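Contents Previous Next Glossary Index

Chapter 4
Place Settings and Tray Service

4.1 Scope of the chapter

A place setting is the group of dishes and utensils laid out for one diner. This chapter covers the simplest case: one bowl, one plate and one spoon, moved between a tray and a table. Settings with several courses are treated in Chapter 16.

Three terms are used throughout. The underplate is the flat plate that stays beneath a bowl during service. The carrier is the tray on which items travel. The field is the part of the tabletop reserved for one diner.

4.2 Order of work

The underplate is placed first, at the center of the field. The bowl goes on the underplate, and the spoon is handled last. Clearing usually runs in the opposite order, with the spoon lifted before any dish is moved — a spoon left in a bowl raises the center of gravity and can tip a light bowl.

The dining hall survey at Romlow recorded 1,681 tray returns in January. Spoons made up the largest group of dropped items. The Pirnance kitchen, which serves around 3,000 meals a week, now requires a tray with a raised rim at every station.

4.3 Position on the carrier

Small utensils should lie flat and fully inside the rim. A bowl should sit near the middle of its underplate. Some offset is tolerated if the base of the bowl remains on the flat part of the plate.

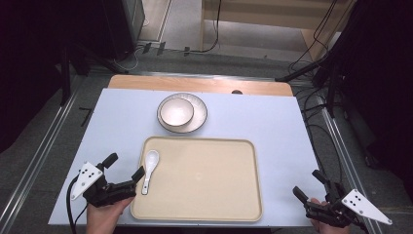 Figure 4.1 Soup spoon on a rectangular tray; bowl and underplate on the table beyond. The bowl is offset to the left.

The remainder of the tray surface is called the free area. Its size determines whether the bowl and underplate can travel as a stack or must be carried side by side. Section 4.4 gives the method used at Irkeck for estimating free area by eye.

Shares 16 Comments 4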